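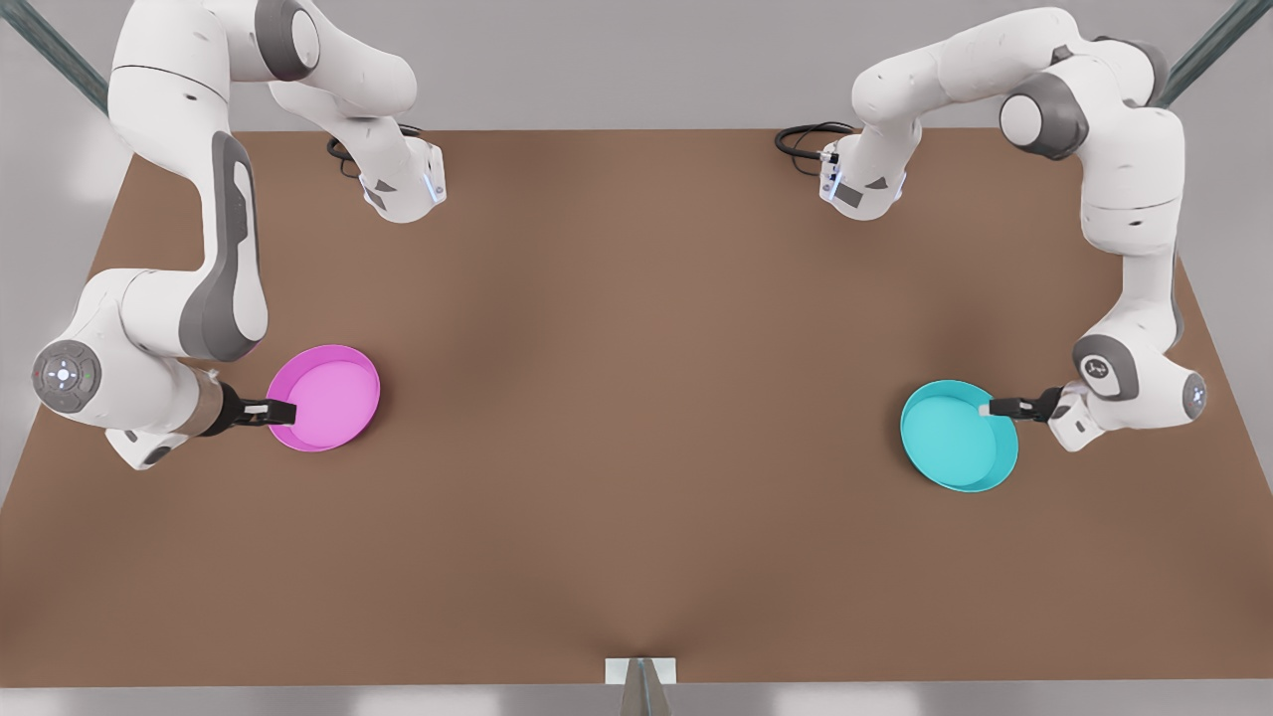
I lived with one ceiling fixture over the dining table in the Clistgate house for years before I changed anything, so I have some sympathy with the question that came in on Thursday. My short answer is to leave the paint alone until the lamps are sorted out. Your walls sound fine to me. A pale gray wall behind a plain medium-brown tabletop, like the pair in the picture at the top, is an easy combination to live with, and the brown gives you a warm color in the middle of the room even if every wall is cool. I would work with that before spending a weekend with rollers.

I have kept most of your message below and answered it in pieces.

> We moved into a row house in Uvivport in January and the dining room
> is driving us up the wall. It faces north, has one window at the
> narrow end, and a single fixture in the middle of the ceiling with a
> 100 watt equivalent bulb in it. The walls are light gray, left by the
> last owners. In the daytime it is all right. In the evening it looks
> like a dentist's waiting room. My first thought was to repaint in
> cream or a light yellow. Has anyone done this and did it help?

I did it, in a different room, and it helped less than I hoped. I put a light yellow called Kurup on a north-facing bedroom. In the can and on the card it was a soft butter color. On the wall by day it went slightly green, and by night, under the same bulb as before, it looked like old newspaper. I changed the bulb a month later and the yellow improved at once, which told me I had done things in the wrong order. The room is gray again now.

A north room gets bluish light all day and a gray wall will pass that along. In the evening, though, the daylight is gone and the wall has only your bulb to go on. If the room is all right in the daytime and bad at night, as you say, then the wall is doing its job and the bulb is the thing to look at.

> The bulb is marked "daylight." I assumed that was a good thing to have
> in a dark room.

Swap that one first, tonight if you have anything else in the closet. "Daylight" bulbs are very blue next to ordinary evening light and in a room that is already gray they are hard on everything, food and faces included. Look for "soft white" or "warm white" on the box. I would also go down in brightness. One very bright source in the middle of the ceiling lights the top of everyone's head and leaves the corners dark, and a dark corner next to a bright center looks darker than it is. Two weaker lamps in different places will make the room feel lighter than the single strong one, even when the total is less.

Try it before you buy anything. Bring in the bedside lamps, put one at each end of the room on a chair or a box, turn off the ceiling light and eat dinner that way. You will know by the end of the meal whether you want to go further.

> We are also looking at a hanging lamp over the table. The one we like
> is a Biltik with a metal shade. Does anyone have an opinion on it, and
> how low should it hang? My spouse is tall and has strong feelings
> about this.

I have the Biltik, the larger one with the closed top. Good points: it throws all its light down, it is easy to wipe clean, and the cord is long enough to shorten neatly. Bad points: with the closed top nothing at all reaches the ceiling, so if it is the only light on, the upper half of the room disappears. I run it together with a small lamp on the sideboard and would not want it alone. The canopy that covers the ceiling box is also a bit small and left a ring of old paint showing in my case. Check what is under your present fixture before you order.

Mine takes a 40 watt equivalent and that is plenty for eating. For homework or sewing at the table I would want more, and there a dimmer pays for itself. Get a dimmer that is rated for LED bulbs and buy bulbs marked dimmable. I tried to save money with the old dimmer that was in the wall and had a faint buzz through every meal until I gave in.

On height, the usual advice is to measure from the tabletop up to the bottom of the shade. I don't have a rule I trust more than sitting down and looking. Have one person hold the lamp (or a mixing bowl on a string, which is what we used) while the others sit in their regular places. Lower it until nobody can see the bulb and then check that everyone can still see the person across from them. For your tall spouse the thing to remember is that people do not walk through a table. As long as the lamp is over the table and the table stays put, heads are safe. If you push the table aside for parties, put a hook in the ceiling and loop the cord up for the night.

The width of the shade matters as well. My table is 52 inches long, and one shade in the middle is enough for it. On a longer table the people at the ends start to fall into shadow and you need either two small lamps or a long one.

> Last thing. We have a lot of colored dishes and a couple of bright
> bowls we like to keep out. Under the present light they look flat and
> a bit dead. Is that the bulb too, or the gray walls, or do we need to
> accept that they only look good in a shop? 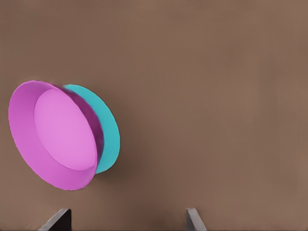

It is partly the bulb and partly where it hangs. Cheap LED bulbs can be weak in red, so reds and pinks come out dull even when the brightness is fine. The figure to look for on the box is the CRI, which runs up to 100, and the closer to the top the better. Direction does the rest. A bowl looks round because one part of it is lighter than another, and light falling straight down from overhead tends to even that out. Look at how the pink bowl in the second picture changes across its inside: the floor is a pale, soft pink, and on the part of the wall turned away from the light the same color goes down to a deep violet. You get that from light that favors one side. A lamp on the sideboard, set a little to the left or right of the dishes, should give you something of the kind on your own.

The gray walls, by the way, are on your side in this. Strong colors look cleaner against a quiet gray than against yellow. When my bedroom was Kurup yellow I had a blue pitcher on the dresser that looked muddy the whole time. It came back when the gray did. So if the bowls matter to you, that is another vote for leaving the walls as they are.

One thing you did not ask about is shine. If your table has a glossy finish, a low hanging lamp will make a bright spot in it right where people are looking. A matte top spreads the light out and there is no spot to speak of. I had a glossy table under the Biltik for the first while and we ended up using a cloth every day. When I had it refinished I asked for matte and put the cloth away. It does show greasy fingerprints a little more, and hot dishes need a mat under them, but I would choose it again. If yours is glossy and you don't want to refinish, a frosted bulb helps somewhat, and so does a runner down the middle.

The same goes for wall paint if you do end up repainting. Flat or matte on the walls, and keep anything with a sheen for the trim. In a narrow room with a window at one end, even a slight gloss on the long walls picks up every roller mark and every place someone patched a nail hole.

If I were doing your room on a small budget I would go in this order. Change the bulb. Borrow lamps from other rooms for a week. If you like it, buy one table lamp for the sideboard and see whether you still want the hanging lamp. Put in the dimmer when you have the power off for the fixture anyway. Then live with it through a few dark evenings and look at the walls again. If they still bother you, paint a big piece of cardboard in the color you are thinking of and move it around the room at different hours, including after dark. The little brushed-on squares that people put directly on the wall are no good, as the old color around them throws your eye off.

Someone else on the list may know more about wiring in those Uvivport row houses. I have heard that the ceiling boxes in the older ones are shallow and sometimes not fixed to much. A metal shade is not heavy but it is heavier than the glass dish you probably have up there - worth having an electrician look if the box moves at all when you push on it.

I would be interested to hear what the room looks like with just the bulb changed. I still have the box my Biltik came in with the mounting sheet inside, and can type out the measurements for the canopy if that is any use.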